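Madalena Bettencourt Would Like to See the Failures

Madalena Bettencourt has been asked to be excited about Rondo, and she is trying. Rondo is the planning layer that Kostis put out this spring, and it is supposed to turn hand-guided demonstrations into motions a two-armed robot can repeat. Bettencourt writes control code at Eltuvia, a small shop in Riihimäki, and she has had the software running for 5 weeks.

"It installs fine," she says. "I'll give them that much."

Her main complaint is with the word "understands," which turns up all over the release notes. As she sees it, the planner takes a stretch of recorded hand motion, guesses where one step ends and the next begins, and fits a path through each piece. When the guess is good the path looks smart. When the guess is bad you get an arm that closes its jaws a hand's width early and carries on with great confidence.

"There's no check in there," she says. "It doesn't ask whether it's holding anything. You have to write that yourself, and then people say the planner did it."

She is easier on the recording side. A person works with a gripper in each hand, and the software logs both streams against one clock. Hard objects such as a block in a box give it little trouble. Cloth is where she stops believing the brochure.

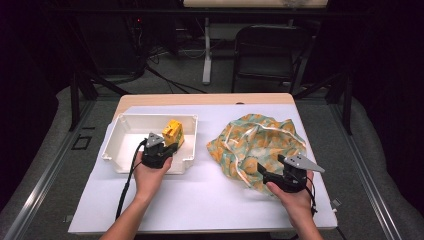

What the score leaves out

Her own test gave Rondo a 68 percent success rate on picking up cloth. Arif Pattinasarany, who looks after the perception code at Eltuvia, thinks that is respectable. Bettencourt thinks it depends on what you call a success.

"If it pinches a corner and the rest drags across the table, the script says pass," she says. "I wouldn't pass a person who did that."

Pattinasarany puts more of the blame on the cameras. A fold can hide the edge you want, he says, and the planner can only work with what it's handed. "She wants it to know what it can't see."

"I want it to say so," Bettencourt answers. "Give me a number that means 'I'm guessing.' The last version had one. They took it out and called the screen cleaner."

She has filed 2 bug reports on that, and one was closed as a feature request. The other is still open, with a polite note from Kostis asking for more logs. She sent the logs.

Would she tell another shop to use it? She takes a while with that one. For boxes and blocks, maybe, if they already have someone who can write the safety checks. For anything soft she would wait for the next release and read the change list before the announcement.

"And keep your old planner installed," she says. "I have, and I used it this morning."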